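Home Data Notes Changes Contact

Irlow Kitchen Diary – README

Irlow Kitchen Diary is a set of short written notes about food at home: what was bought, where it was kept, when it was eaten and when it was thrown away. It has 1,736 notes from 26 households. The notes were written in September, in English, by the people who do the cooking.

I prepared the files for a course on food waste in Valtier. Later some teachers asked for them, so I put everything in one folder with this text.

What is in the folder

diary.csv – all notes, one note on each line
households.csv – size of household, type of home, how often they shop
words.txt – list of food names and their common spellings
pictures – a few kitchen pictures, not linked to any note

Columns in diary.csv

note_id: a number, never used twice
household: a code from H01 to H26
day: day of the month, without the year
food: the name as the person wrote it
food_clean: the name after my correction
place: fridge, counter, freezer, cupboard or other
end: eaten, thrown, given away, or unknown
text: the full note

The most difficult column is "end". Many people wrote "finished" and did not say if they ate the food or put it in the bin. In such cases I wrote unknown. Please do not count unknown as thrown.

Bananas are a small problem too. Some households write one note for each banana, and others write one note for the whole bunch. The column "food_clean" says banana for both, so a count of lines is not a count of fruit. The same is true for eggs and for bread rolls.
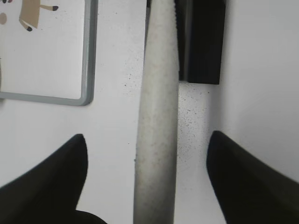
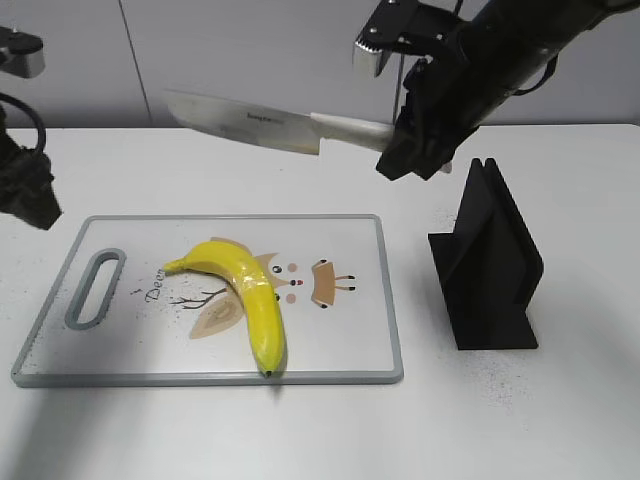 Second picture: banana on the deer cutting board.

How the notes were cleaned

Names of people and streets were removed by hand. Spelling in "text" was left as it was, also when it is clearly wrong. Prices were deleted, as only a few households wrote them. The first version had almost 3,000 lines, but many were the same note sent two times.

Known limits

All households are in Irlow or Roussel, and most of them shop once a week. There is no winter data. Two households stopped after the first week, and their notes are still inside. If you compare households, it is better to leave these two out – their codes are H09 and H21.

Use

Free for teaching and study. If you publish something, please write the name of the collection and the version.

Changes

Version 2, Wed 1 January: corrected the place for frozen peas, added words.txt

Contact: Sherif Saber, Irlow Kitchen Diary | Back to top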